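Handheld gripper kit for recording demonstrations – is the Jirine worth the money?

Posted in: Robotics and Automation > Kits and Parts
January 23, 2018

Gosus

I help run a small workshop in Truvthorpe. We have one bench arm and we want to teach it some simple pick and place work: putting caps on jars, moving blocks into a tray, laying out cutlery. Until now we have been moving the arm through each job by hand and saving the positions. It is slow, and the results are stiff. If a jar is slightly out of place the arm carries on as though it were not.

The Jirine kit has been suggested to us. For anyone who hasn't come across it, it is a two-finger gripper that you hold in your hand, with a camera mounted on it looking down at the fingers. You do the job yourself with the gripper, the camera records it, and the recordings are used to train the arm. The kit comes with the hand unit, the camera mount, a set of finger pads, a matching set of fingers for the arm and a licence for their software.

The price is £400 without the camera. That is a lot for us, so before I ask for the money I'd like to hear from people who have used one. My questions are mostly practical.

How long do the finger pads last, and can you get spares without buying the full set?

Can you hold it for a whole session without your wrist giving up?

Does the table matter? Ours is pale wood with a bit of a shine to it and I have read that shiny surfaces cause trouble.

Is there a cheaper kit that does the same thing? I have seen the Tzanetos mentioned but can't find a proper review.

We would be doing short sessions, two people taking turns, probably 30 recordings at a time. Thanks in advance.

Wing-sze Mok

I have used the Jirine since July and had a Tzanetos on loan for a few weeks before that, so I can answer most of this.

Pads first. They are the part that wears. Each one is a plain black block held on with two screws through the top, and changing a pair takes a few minutes if you have the right driver. The kit I bought had one spare pair in the box. You can order pads separately, but they are not on the main shop page. You have to email and ask for the parts list. I paid £10 for a pair, and postage was on top of that. They pick up dust and small scuffs very quickly and this looks worse than it is. I wipe mine with a damp cloth at the start of each session and let them dry. What you need to look for is rounding along the bottom lip, as that is what touches the table when you pick up anything thin. Once the lip has gone on one side, flat things like washers and teaspoons start to slide out. I change both pads together so that they match.

Check the screws now and then as well. Mine worked loose twice in the first month. A loose pad tilts when it closes on something, and you may not notice in your hand, but you will see it when you play the recording back. I now put a small dab of the removable thread lock on them and have had no more bother. Don't use the permanent kind – the inserts are small brass ones set into plastic and you will pull them out trying to undo it.

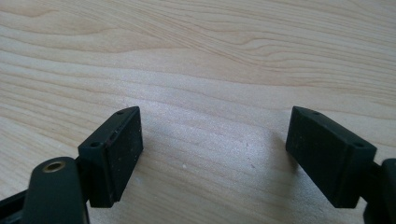
On the weight, it is fine for the length of session you describe. I find the trouble is less in the wrist and more in the thumb, from keeping the jaws part open while you move towards something. Open it fully on the approach and only start closing when you are over the object. It is easier on the hand and it also gives you cleaner recordings, with the object in clear view between the fingers for longer. With two of you swapping over I would change every 10 recordings and have a drink of water.

The table does matter, though it is easy to put right. A bit of shine gives you a bright patch on the wood, and if the light is overhead that patch tends to land right where you are working. A pale object sitting in it can nearly disappear. Things that helped me, in the order I tried them: moving the lamp to the side, turning the camera's automatic exposure off, and putting a thin sheet over the shade. I did not need to cover the table. I did try a grey cloth for a while but it rucked up under the fingers and I went back to the bare top.

Whatever you choose, keep it the same for the first set of recordings and then vary it on purpose later. When I trained on one table with one lamp, the arm did well there and badly everywhere else. After I added recordings from a second room and a darker table, it got 87 out of 100 jar lids on a table it had never been shown. Before that it was not worth counting.

As for the Tzanetos, it is cheaper and the hand unit is comfortable. The jaws had side to side play in them on the one I borrowed, and the camera mount was a push fit which moved if you knocked it. Every time it moves you have to do the calibration again. If you are careful and patient you could get good work out of it. With two people passing it back and forth I think you would be recalibrating most days.

Two complaints about the Jirine so you have both sides. The instructions are thin, eight pages, and the section on matching the hand unit to the arm assumes you have done it before. Allow a full day for that. Also the cable leaves the grip on the right, and if you are left-handed it crosses your forearm. I am left-handed and I run it up my sleeve.

Before you order, ask them which arms the matching fingers will bolt on to. They sent me the wrong plate the first time. They swapped it free of charge but it took three weeks.

tray_and_trolley

Only used the Tzanetos, not the other one. It was ok. The mount does slip, but you can stop that with a strip of tape round the post. We did all our training recordings with it and the arm stacks cups now.

If it were my money I'd print the parts. There are free designs for this sort of gripper and if you have access to a printer the plastic costs very little. You still need the camera, the screws and the inserts. The prints take a couple of days and you will get one or two wrong.

Gosus

Thank you both. Wing-sze, that is very helpful, especially about the pads and the lamp. We have a side lamp we can use. I had not thought about checking the plate for the arm and I will email them before doing anything else.

One more thing if you are still reading. Do you clear the table between recordings? We have a lot of sawdust in the building and I can't see us keeping it spotless.

Wing-sze Mok

I brush it down at the start and after that I leave it alone unless there is something big enough to be mistaken for part of the job. The odd speck makes no difference that I have found. Grit under the pads is a different matter, it marks the lip and it will mark your table too. If you are getting sawdust in the air I would keep the hand unit in a box with a lid when it's not in use, and put a cap over the lens. The jaws run on a small slide and mine went stiff when I left it out over a holiday. A soft brush and a drop of light oil sorted it, but the instructions don't mention oil at all, so ask them first if you are worried about the guarantee.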